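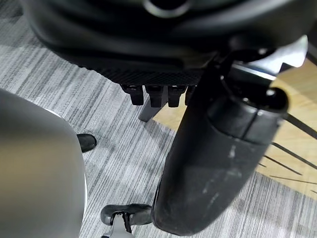
January 9, 2021

I have started to learn the language of my grandmother again, and I am 60 years old. When I was a child in Sodovard she spoke it to me in the kitchen, and I answered in the language of school. So I understood almost everything and could say almost nothing. This is a strange kind of knowledge. I could follow a quarrel between two aunts, but I could not ask for a bus ticket.

My teacher is Vangelis Bakalis. We meet by video two evenings a week, and between the lessons I write words on paper cards. Last night the box had 1,522 of them. I don't know all of them, of course. Some cards I have seen so many times that I remember the coffee stain and not the word.
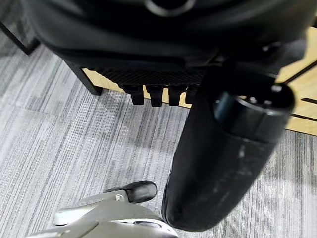 The verbs are the hardest. There is one form for an action you finish and another for an action that goes on, and my grandmother mixed them in a way that Vangelis calls "village grammar". He corrects me politely. At first I was a little offended for her – she spoke this way for 74 years, and everybody in her street understood her. Now I write both forms on the card, his on the left side and hers on the right.

My cousin Edgars Toom found a letter from her in May and sent me a copy. It is 11 lines long. She writes that the plums were late, that the roof was repaired, and that the man from Plirkamano still had not paid for the goat. I read it with a dictionary the first time. Last week I read it again without one and stopped only at the word for "roof beam".

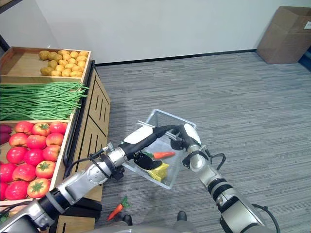 Is it worth starting a language again so late, when few people are left to speak it with? For me it is, because I can finally read her letter in her own words, and Edgars and I now talk on the phone without changing to English after the first minute.

He speaks much faster than Vangelis. I have asked him to slow down, and he does, for two sentences. Next time I want to ask him about the goat, and I have already prepared the verbs.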